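Accueil Ateliers Fiches pratiques Saison Boutique Contact
Imprimer cette page Envoyer par e-mail

Faire sécher des hortensias pour l'hiver

L'hortensia sèche bien à condition de le couper au bon moment. La plupart des ratés viennent d'une récolte trop précoce : la tête est pleine, la couleur est belle, on coupe en juillet, et deux jours plus tard tout est fripé. Il faut attendre que les fleurs aient commencé à prendre une texture de papier. Sous nos climats, cela se produit entre la fin août et octobre, selon l'exposition.

Pour vérifier, pincez doucement un sépale entre deux doigts. S'il est souple et frais, laissez la tête sur l'arbuste. S'il résiste un peu et fait un léger bruit sec, vous pouvez couper. Les petites fleurs fertiles du centre doivent être ouvertes ou déjà tombées.

Matériel

Un sécateur propre
Un vase à col étroit ou un bocal
De la ficelle ou des élastiques
Un papier de soie pour le rangement

La coupe

Choisissez une matinée sans pluie, une fois la rosée partie. Coupez des tiges de 30 à 40 cm, juste au-dessus d'une paire de bourgeons. Sur un Hydrangea macrophylla, ne descendez pas plus bas : les bourgeons du haut donneront les fleurs de l'année suivante. Retirez toutes les feuilles. Elles sèchent mal, noircissent et gardent l'humidité près de la tête.

Les variétés bleues demandent un peu plus d'attention. Le bleu pâle tourne souvent au gris-vert en séchant, surtout à la lumière.

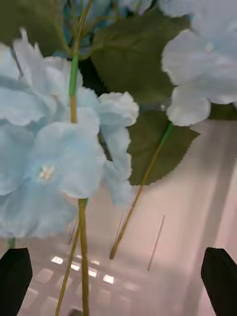

Hugo Urquijo signale que chez lui, les bleus tiennent mieux s'ils passent la première semaine dans un placard fermé, porte entrouverte une heure le soir. Il coupe aussi plus tard que ce qui est indiqué ici, parfois à la toute fin d'octobre, tant qu'il n'a pas gelé.

La méthode du vase

C'est la plus simple. Versez 5 cm d'eau dans le vase, placez-y trois ou quatre tiges sans les serrer et laissez l'eau s'évaporer complètement. N'en rajoutez pas. Installez le vase dans une pièce sèche, hors du soleil direct et loin d'un radiateur. Comptez deux à trois semaines.

La méthode suspendue

Elle convient mieux aux paniculés, dont les têtes sont longues. Attachez chaque tige séparément, tête en bas, dans un grenier ou un garage aéré. Si vous les liez en botte, décalez les hauteurs pour que les têtes ne se touchent pas. Un élastique serre mieux que la ficelle, car la tige perd du diamètre en séchant.

Le gel de silice

À réserver aux petites têtes. Il donne les couleurs les plus vives, mais il en faut beaucoup. Pour 6 fleurons détachés, 300 g suffisent dans une petite boîte hermétique. Versez un fond de gel, posez les fleurons à plat, recouvrez à la cuillère et fermez. Ouvrez au bout de quatre jours. Portez un masque pour manipuler la poudre.

Monter le bouquet

Commencez par trois tiges de hauteurs différentes, puis comblez avec du feuillage. Étalez tout sur la table avant de piquer quoi que ce soit : on voit mieux quelles tiges sont trop courtes. Les têtes sèches cassent quand on les force, et il vaut mieux élargir l'ouverture du bouquet que pousser.
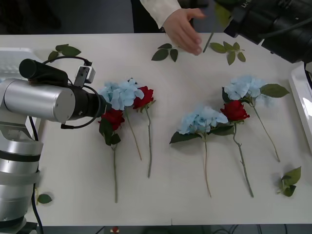 Tige d'hortensia bleu sur table blanche.

Entretien

Dépoussiérez au sèche-cheveux, air froid, vitesse minimale. Une brume de laque ordinaire limite la chute des sépales ; vaporisez de loin, en deux passages. Dans une salle de bains, un bouquet sec ramollit vite et finit par moisir. Pour le ranger, enveloppez chaque tête dans du papier de soie et couchez les tiges dans un carton non fermé au ruban adhésif.

Prochain atelier jeudi, à 18 h.

Imprimer Envoyer par e-mail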